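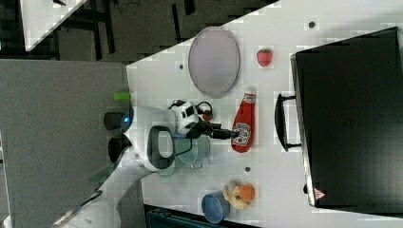
A robot arm reaching towards a red ketchup bottle on a white table.

What is an exchange rate?

Money for young readers
Last updated 2019-06-30

If you have ever been on holiday to another country, you may have noticed that the coins and notes were different from the ones at home. The pictures on them were different, the names were different, and a bottle of water might have had a price that looked very big or very small.

Most countries have their own money. The proper word for a country's money is its currency. The United Kingdom uses the pound. Japan uses the yen. India uses the rupee. Some countries share a currency with their neighbours, and a lot of the countries in Europe use the euro.

A shop in London will normally want pounds and a shop in Tokyo will normally want yen. So if you travel, or if you buy something from far away, somebody has to swap one kind of money for another. The exchange rate tells you how much you get when you swap.

How the swap works

We will use two places to explain it, Pluterach and Todeo. People in Pluterach pay for things in crowns. People in Todeo pay in marks.

On the day we are looking at, one crown can be swapped for 4 marks. That is the exchange rate. If you have ten crowns and you swap all of them, you get forty marks.

Are you now four times as rich? No. Things in Todeo have prices in marks, and those prices are bigger numbers. A bus ticket that costs one crown in Pluterach might cost 4 marks in Todeo. You have more coins in your pocket, but each coin buys less.

It works the other way round as well. Someone from Todeo who comes to Pluterach with forty marks will get ten crowns back. The pile of money looks smaller, but the prices are smaller too.

To change crowns into marks, you multiply by 4. To change marks into crowns, you divide by 4. Real exchange rates are usually more awkward numbers with a decimal point in them, and most people use a calculator.

Who does the swapping?

You can change money at a bank, at some post offices, and at special shops called bureaux de change. You often see those at airports. There is usually a board with a list of flags or country names, and next to each one there are two numbers. One is the rate for people who are buying that currency and the other is the rate for people who are selling it.

The two numbers are not the same. The gap between them is one of the ways the shop earns its money.

Some places charge a fee as well. Say the fee is 2 crowns and you hand over ten. The shop keeps 2 and changes the other eight, so you go away with thirty-two marks and not forty. This is why grown-ups sometimes look at several places before they change their holiday money.

If someone pays with a bank card abroad, the swap still happens. The bank works it out by computer and takes the right amount from the person's account at home. There may be a fee for that too.

Why do exchange rates change?

If you look at the board one day and look again the next, the numbers may have moved. They usually move by a tiny amount. Now and then they move by a lot.

For many currencies, the rate depends on how many people want to buy the currency and how many want to sell it. It is a bit like swapping stickers in the playground. If everybody wants the shiny sticker and only a few people have one, you might have to give three or four ordinary stickers to get it. If a new packet comes out and suddenly everybody has the shiny one, you will not have to give so much.

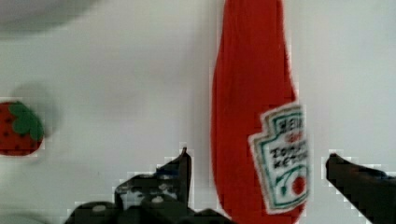

Money is swapped in the same sort of way, by very large numbers of people and companies all over the world. When lots of them want crowns, each crown gets more marks. We say the crown has become stronger. When lots of them want to get rid of their crowns, each one gets fewer marks, and we say the crown has become weaker.

What makes people want a currency? There are plenty of reasons, and here are a few of the main ones.

Tourists. If a country is popular with visitors, they all need its money when they arrive.

Trade. If a country makes things that other countries want to buy, such as cars or cheese or computer games, the buyers often need that country's money to pay for them.

Saving. People with large amounts of money look for somewhere to keep it. If banks in one country pay savers more than banks in another, some savers will move their money there.

News. An election, a war or a bad harvest can make people feel more sure or less sure about a country. They may buy or sell its money even before anything has changed in the shops.

Some countries do not let their rate move freely. The government or the central bank picks a rate and tries to hold it there. This is called a fixed rate, or a peg. A rate that is allowed to move is called a floating rate.

Does it matter if I never go abroad?

Yes, it can. Look around your home and you will find things that came from other countries. Bananas, trainers, phones and toys may have travelled a very long way. Somebody had to pay for them, and often they paid in a different currency.

Suppose a school in Ayala, a town in Pluterach, wants a set of drums from a company called Boltico. Boltico is in Todeo, so the price is in marks. When the school first asks, the drums would cost it 1,241 crowns. The school takes some time to save up and pays in November. By then the crown has become a little weaker, and the same drums cost 1,313 crowns.

Boltico has not put its price up. The number of marks is exactly the same as before. But the school needs more crowns to get those marks, so it pays 72 crowns extra.

The same thing can happen to a supermarket that buys fruit from abroad, or to an airline that buys fuel. If it costs them more, they may put their own prices up, and families will see the difference when they go shopping.

Is a strong currency always good?

It depends who you are. If your country's money is strong, holidays abroad are cheaper for you, and so are things that come in from other countries. But a farmer who sells apples to people abroad may have a harder time, because the apples now look expensive to them.

With a weak currency it is the other way round. Holidays abroad cost more. The farmer may sell more apples, and more tourists may decide to visit.

Words to know

Currency: the kind of money a country uses.
Exchange rate: how much of one currency you get for another.
Bureau de change: a shop where you can change money.
Import: something brought in from another country to be sold.
Export: something sold to another country.
Floating rate: an exchange rate that can move up and down.
Fixed rate: an exchange rate that a government or central bank tries to keep the same.

Something to try

Ask a grown-up if there are any foreign coins left over from a holiday. Find out which country they came from and look up today's exchange rate. Work out what they are worth in your own money, then look again in a week and see if the answer has changed.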